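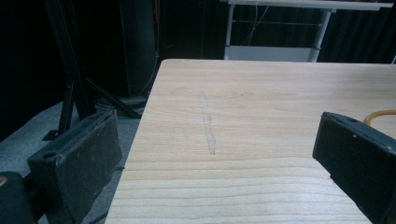

The wooden table at the Dulska workshop, between the fingers of a hand-held gripper. Behind it are the black curtains.

Teaching by hand

At a rented unit behind a row of garages, people are paid to wipe tables, fold cloths and put lids on tubs, so that a robot can learn to do the same

January 2020

The first thing Jad Qaisi asks new starters to do is wipe a table. They have all done it before, and most of them do it badly.

The trouble is the gripper. It is held in one hand, by a handle and a trigger, and it has two black fingers where a person would expect five of their own. A small camera rides on top and looks down between them. Whatever the fingers do, the camera records, and the recordings go to a computer in the next room that is trying to work out how a robot arm should move to do the same job.

"People grab the cloth and go at it the way they would at home," Qaisi says. "They scrub, they turn the wrist right over, they swap hands. The arm can't do half of that. So you have to slow down and wipe the table like something that only has one arm and two fingers."

Qaisi runs the demonstration floor at Dulska, a small firm that makes software for robot arms in kitchens, laundries and packing rooms. It started with 4 people and now has enough that the coat hooks are full. The room where the teaching is done has grey carpet, black curtains and a wooden table with a strong grain. A white table stands further back against the curtains. It is quieter than I had expected. For long stretches the only sound is the click of the trigger.

The idea behind the work is an old one. Factory robots have been taught by demonstration for decades. A worker would take hold of the arm, or steer it with a box of buttons, move it to a point, save the point and move on to the next. When the programme ran, the arm went back through the saved points in order, as many times as it was told to. If the part it was meant to pick up had slipped a little to the left, the arm closed on air.

What Dulska wants is an arm that copes when the part has slipped. For that it needs to have seen the job done many times, with the cloth in different places and the mess in different shapes. Qaisi's rule for a simple task is 400 good demonstrations before anyone tries it on the arm. For a harder one, such as folding a shirt, it is 800, and then more if the arm keeps making the same mistake.

There are two ways of giving it those demonstrations, and the people who work here have firm views on both.

The first is remote control. The operator sits at a desk with a pair of handles made by a company called Pledetti, and the arm on the other side of the room copies what the handles do. Everything recorded is, by definition, something the arm is able to do. The drawback is that it is slow and tiring. The operator can't feel the weight of what the arm is holding, there is a slight delay, and it is hard to judge depth from across a room. Lifting a cloth off a table, which takes a second by hand, can take most of a minute.

The second is the hand-held gripper. It has the same fingers as the one on the arm, set the same distance apart, but it is attached to nothing except the person holding it. The operator walks up to the table and does the job. It is faster, it can be taken anywhere, and the person can feel when the cloth catches. But it lets people make movements the arm can't follow, and those recordings have to be found and thrown out later.

Marks on the table are part of the work. A pale streak across the grain is a fair test, as it gives the operator something to aim at and it looks different from one end of the table to the other. Streaks are made with flour paste, thinned yoghurt, washing-up liquid or whatever else is in the kitchen. Some come off in one pass. Others need the operator to go back over them, and going back is something the arm has to learn as well.

"At first we only kept the tidy ones," Qaisi says. "One wipe, clean table, finished. Then we put the arm on it and if the first wipe missed, it just stopped. It had never seen anybody miss."

Now the operators are told to miss on purpose every so often, and then to put it right. They are also told to begin from awkward places, with the gripper too high or too far over, or out past the side of the table above the floor. It is one of the stranger instructions in the job, and the new starters tend to resist it. They want to be good at wiping.

I was allowed to try. The gripper is heavier at the front than it looks, and after a short while I felt it in my forearm. Picking up the cloth was easy enough. Keeping it flat was not. With two fingers the cloth bunches into a sort of mop, and the wet edge trails wherever it likes. My first attempt moved the paste from one side of the table to the other. My second was thrown out because I had stood in front of my own light. On the third I dropped the cloth, picked it up again and got most of the streak off, and was told that one could stay in.

"That's useful, dropping it," Qaisi said. "Do that again if you like."

Shifts on the hand-held gripper are kept short. After a spell of demonstrations the operator stops and does something else, usually checking recordings. Checking means watching each clip and marking where the task starts, where it ends and whether it worked. It is dull work but it changes how people use the gripper afterwards. They have seen what the camera sees, and how little that is - a patch of table, the two fingers and whatever lies beyond. If they let the fingers cover the thing they are picking up, the clip is no use to anyone.

The curtains are there for a practical reason. In the firm's early recordings the background was a window, and the arm that was trained on them did its best work in the mornings. By mid-afternoon, when the light had moved round, it was reaching for shadows. The curtains solved that and caused another problem, as an arm that has only ever seen black curtains may be thrown by a kitchen wall. So the work is done in stages. A new task is taught in the curtained room until the arm can manage it there, and then the grippers are packed into a case and taken out to other places.

One of those is the canteen at Rullell, a bakery supplier that has agreed to let the team in after the lunch rush. The tables there are a different height and a different colour, and they are dirty in ways that flour paste doesn't prepare you for. Qaisi likes it. He says a session at the canteen is worth several in the workshop, and that the staff have stopped asking what he is doing.

Whether the arm can really clean a table depends on what is meant by clean. On the day I visited it was set to work on a streak down the middle of a board. It came down slowly, closed on the cloth, and drew it along the mark in one long stroke. It lifted, paused, and went back for a piece it had left behind. Then it wiped a part of the board where there was nothing at all, with the same care, and stopped.

Nobody in the room seemed put out by this. One of the operators wrote it down. Going over a clean patch is a habit it has picked up from the people, she said, and she could name which of them did it most.

The firm's first customer outside the food trade is Levchenko, which washes and hires out linen. It wants an arm that can pull a single towel from a heap and lay it flat for the folding machine. There are 7 steps in the job as Qaisi has written it out, and the third, finding a corner, is the one that takes the time. A person does it by feel, running the edge of the towel through their fingers. The gripper has no feeling in it. The operators are learning to do it by looking, which means lifting the towel, letting it hang and waiting for a corner to show itself.

Trials at the laundry are due to begin in March. Until then the towels come to the workshop in bags and are pulled out, hung up, laid down and heaped again. Qaisi still takes a turn on the gripper himself most days, usually first thing, before the others are in. He is faster than any of them, and his clips are marked down more than most for rushing.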